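Groltance G7 Tabletop Arm

Demo days at our Brerbridge workshop | Rental and purchase | Ask for Ecaterina

I've been selling and renting out bench equipment for a good while now, and the Groltance is the one people want to come and poke at before they make up their minds. Fair enough! It's a small white arm that bolts to a flat plate on the tabletop, and you can stand next to it with a coffee and ask me anything you like.

What you get
Arm with mounting plate
Control box and power supply
Cable set (the long one, I stopped stocking the short one)
Setup visit within 100 miles of Brerbridge
Printed quick guide plus my phone number

Price: $2,245 for a season's rental. Purchase quotes on request.

Who it suits
Small shops, mostly, and teaching labs. Prapai Thongsuk took one for her packaging line in Ostport and had it running the same week (she's much more patient with a manual than I am). If you need to lift anything heavy, look at the Abreu floor models instead, they're on the next page.

How a demo goes
We start with the arm parked and I show you how to guide it by hand, then you have a turn. After that we save a few positions and play them back slowly. Bring your own part if you can, even a rough sample, and we'll see what the arm can do with it. The whole thing takes over 20 minutes, and usually a good bit longer once people get going. Groups of up to seven are fine. More than that and the folks at the back only see shoulders.

Please tie back long hair and leave scarves on the hook by the door. Kids are welcome on open days with a grown-up next to them.

Questions I get a lot
Does it need a special table? It needs a solid one. If yours wobbles when you lean on it, fix that first.
Can I move it between benches? Yes, but buy a second plate and save yourself the unbolting.
Is it loud? You can talk over it quite happily.

From the open day

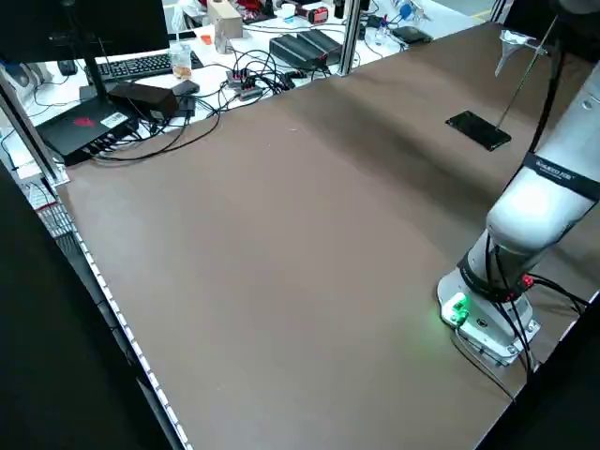

BRERBRIDGE, Wednesday, July 19, 2023

We had a lovely crowd in, and the arm was on the big brown tabletop with the aluminum posts at the far side. Folks kept asking about the little green light on the base, so I'm adding a note on indicator colors to the quick guide. The other big topic was cables. They run along the arm and down past the base, and I'd leave yourself more room on that side than you think you need.

Rosário Vilela came over from Ostport and asked better questions than I had answers for, so I've passed her list to Groltance and will post what they send back. Next open day is in November. Drop me a line if you'd like a spot, and tell me what part you're bringing.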